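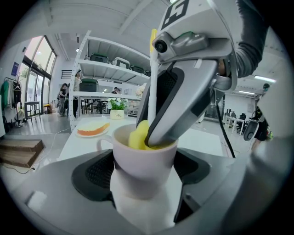

Hollby Mug Set - README

Last edited 18th December. Supersedes the May version, which claimed more than it should have.

What is in it

Recordings made by the Hollby robotics club with hand-held grippers. The task is cleaning the inside of a mug with a sponge on a stick: one gripper holds the mug upright, the other works the sponge. There are 100 recordings in 4 folders, one folder per pair of students. Each recording has a video from each gripper plus a log of finger opening over time.

The club entered this set in the Grirus student challenge under the household track. The entry form asked for "a skill a robot can learn from your data." We wrote "washing up." I would now write "pushing a sponge around in a mug," and I'm not sure about the learning part either.

Folder layout

pair_a to pair_d - the recordings
koech/ - conversion scripts, see below
labels.csv - one row per recording, with start, end, grade and notes
rejects.txt - recordings we dropped, with a reason where somebody wrote one down

How it was recorded

Both grippers carry a fisheye camera, so you get a lot of room along with the mug. People, shelves, windows and whatever else was on the table that day are all in there. Models love that kind of thing. If yours does well on pair_a and badly on pair_c, check whether it has learned the table before you blame the fingers.

The mug has to stay upright between the pads for the whole recording. The sponge starts outside the mug and finishes outside it. Anything between those two points was left up to the pair, and the pairs did not agree. Pair B mostly goes in circles. Pair D goes up and down and stops early.

Grades

The grade column says 0, 1 or 2. Supposedly 0 is a failure, 1 is partial and 2 is good. The students graded their own work, and there are 30 recordings marked 2 where the sponge never clearly reaches the bottom. We have left the grades alone so that anyone using them can see what they are getting. Please don't report a success rate based on this column.

There is no measure of whether a mug came out clean. We talked about staining the mugs and comparing before and after, but it didn't get done.

Koech

Koech is our script for lining up the two videos. It matches them on the first finger movement in each log. This works when both hands start together and slips when they don't. Run koech/check first and look at the plots yourself - the pass message only means the files opened.

Known problems

Timestamps in pair_b drift by the end of longer recordings.
Some rows in labels.csv have the left and right grippers swapped. We fixed the ones we found.
Few hands, one kind of task, one room. Don't expect it to carry over to a kitchen.
Light from the windows changes a lot between sessions and isn't logged.

Use

Free for classes and clubs. Keep this file with the data. If you train something on it, send us the failures too, as the challenge page only shows people's best clips.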